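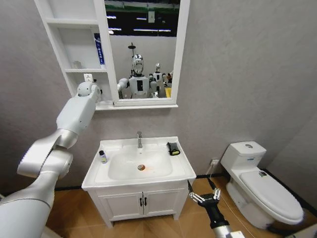
Domestic Water and Drainage
Session 2: Traps, smells and why the bathroom is where it is

Bring last session's sketch of your own home's pipe runs. If you drew only the taps, you have drawn half of it, and the cheerful half.

1. The trap

Every basin, bath and toilet holds back a small plug of water between the room and the drain. Lose the plug and the drain joins you at breakfast. It can be lost in several ways:
- evaporation (the spare bathroom, every August)
- suction from a badly vented pipe
- a leak
- a hair hanging over the bend and wicking the water out, which students never believe until they meet one

Key terms: seal depth, siphonage, back pressure, vent. Learn siphonage properly. Last year's papers offered four spellings.

2. Falls

Waste pipes slope. Too flat and things settle; with small pipes, too steep and the rush of water can pull the trap dry. Take a run of 1000 mm with a drop of 60 mm and work out the gradient before we meet. Then say whether you would be happy with it under a basin, and show your reasoning. "It looked all right" is a popular answer on building sites and earns no marks on this course.

3. Case study: the Karimi terrace, Grirnedport

Bathrooms were added at the back, over the kitchens, long after the houses were built. The builder wanted one short stack per pair of houses and got it, along with neighbours who can time each other's baths. When the terrace was refurbished, the Pusgate end was given new vents and the other end was given a leaflet.

Look at drawing 415 in the course folder. Find the branch that enters opposite another branch and say what will happen when both are in use. Bear in mind that the people downstairs had just painted.

4. Reading

Wukus, the orange pamphlet, the chapters on venting. Skip the introduction, where the author falls out with the Victorians at length.

For next time: hot water, cylinders, and the airing cupboard as a way of life.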